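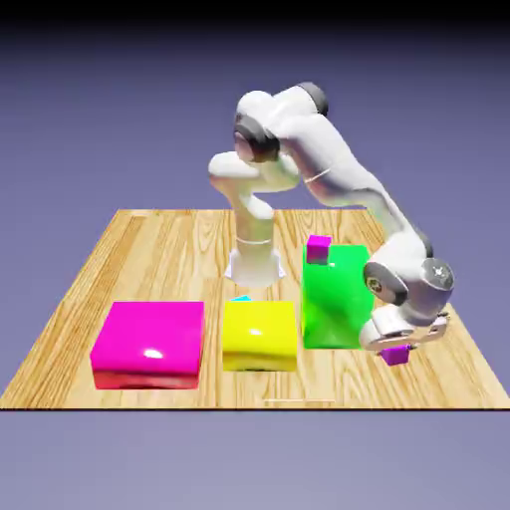 The finish question from last week first. I would go with the hardwax oil over the water-based poly for the reading room tables. Poly holds up longer but when it goes it peels, and then you are sanding the whole top. With oil you can rub out one bad spot and be done before lunch. The color matters too. The members who answered mostly wanted a light honey tone with the darker amber grain still showing, like the tabletop at the head of this message, and a clear oil gets closest to that on ash. Anything with stain in it went muddy on my test boards.

On Mon, 5 June 2023, Eusebio Ortuño wrote:
> I have two quotes for the tables. Ranby wants 370 per top, sanding and
> two coats included, and they need them in their shop for 13 days.
> Campos is 80 less per top but that is one coat and we haul both ways.
> Do we know which oil either of them uses? And are we doing all the
> tables or only the ones by the window?

Eusebio, thanks for getting these.

Ranby uses Drundex clear. I called and asked. Campos said they would use whatever we bring, so we would have to buy it ourselves, and that eats part of the difference. I don't think one coat is enough on tops that get coffee cups every day. If Campos will quote for two coats I would like to see the number before we decide.

As for how many, I say the 4 by the window now and the rest in October. The window ones have the gray water rings and the worst sun fading. The others are dull but sound, and we can't have every table out of the building while the summer readers are in.

Two smaller things. The table nearest the door has a loose apron and whoever takes it should glue that before sanding. I have clamps if it ends up being us — they are in the basement on Favton Street, behind the paint. Also, please stop using the lemon spray on any of them. It leaves silicone in the grain and the oil won't take over it. A damp cloth is fine until they go out.

Can I have replies by Thursday? Ranby will only hold the price for more than a week if we put down a deposit.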